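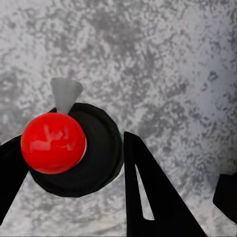
Simulator view, wrist camera: red sphere, black disc and gray cone between the gripper fingers.

Mar 6, 2025
Andham Robotics Club, Manipulation Project
Entry by Graciela Escobar

Purpose of session: to review the clustered-object task in simulation before the team commits to a scripted grasp for the Cisstead student showcase.

Setup. The simulator was started from the February build with the speckled gray work surface left on. Ibrahim had proposed a plain white surface for easier color thresholding. The team decided to keep the speckled texture, as the showcase table will not be plain either. The fingers are the compliant type with the triangular cutout, modeled as rigid bodies for now. Contact compliance remains on the open list.

Observations. The sphere is simple to segment, being the only saturated color in view. The disc is the difficult case. It is black, the fingers are black, and in the current lighting only a faint gray outline marks its lower and right edges. The segmentation script merged the disc and the left finger into a single region whenever the gap between them closed. The cone, tucked behind the sphere with its wide end up, was treated as background in several runs. Its gray is close to that of the surface.

Trials. A batch of 200 approach motions was run with the cluster in this arrangement, followed by 300 with the start position of the arm varied. In 19 of the second batch the right finger touched the disc before the sphere was between the fingers. Logs for both batches are in the Grenenar folder on the shared drive. The remaining failures have not yet been sorted by cause and no success rate should be quoted from this entry.

Changes made. The approach height was raised by 2 mm. The finger regions are now masked from the known joint positions before segmentation is run — a correction Ibrahim requested last month and which should have been made then. The mask is slightly too wide near the fingertips and removes part of the sphere when the ball lies close to the left finger.

Next session:
Narrow the fingertip mask and repeat the first batch with the same seed.
Ibrahim to test a side light in the simulator for the disc edge.
Decide whether the cone is to be grasped or only avoided. The showcase rules permit either.
Students new to the project are to read the safety sheet before using the physical arm.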